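Open call: singers, players and extras for the new Tonari single

Tonari is looking for people to take part in the recording and video shoot for the group's next single, "Castaño," planned for release in July. The single comes ahead of a second album on the Indumitz label. Both the recording and the video will be done at Stalico Studios.

We need 20 backing singers for the chorus and 120 extras for the video. We are also looking for one trumpet player and one cellist for a single session each. You don't need to have worked in a studio before. Singers should be able to hold a harmony part after hearing it a few times. Players should read music and bring their own instrument.

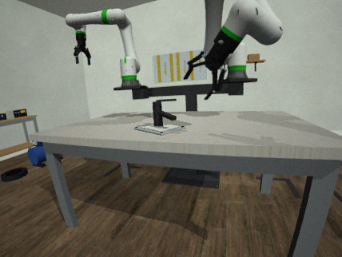

The video is directed by Sofia Makris, who also made the clip for Tonari's last single. She wants the colors kept simple, and extras are asked to dress to match. Pale off-white and plain brown are the main ones, like the walls and the plank floor, with one item in bright green if you have it. A scarf, a belt or a pair of socks is fine. Please leave anything with large logos or lettering at home. Filming starts at 8 a.m. and should finish by 6 p.m. Lunch is provided.

Singers and players are paid a session fee and credited on the release. Extras get a day rate and their travel costs back. Everyone must be 18 or older and will sign a release form on arrival.

To apply as a singer or player, send a recording of up to two minutes. A phone recording will do. Tell us your vocal range or instrument and whether you can make an evening rehearsal. Extras should send their name, height and a recent photo. Use the form on the Indumitz site and quote reference 467. We answer all applications, but it may take a couple of weeks.

Comments

marlo_k: Can I apply as a singer and an extra? Didn't see two boxes on the form.

Indumitz: Yes, fill it in twice with the same email address.

Dee P.: Is there parking at the studio? Cello on the bus is no fun.

Trebleclef9: Sent mine last night! Loved the last album so much, fingers crossed

Related

Tonari announce second album
Sofia Makris on filming live bands
Stalico Studios opens second live room
Listen: Tonari, acoustic session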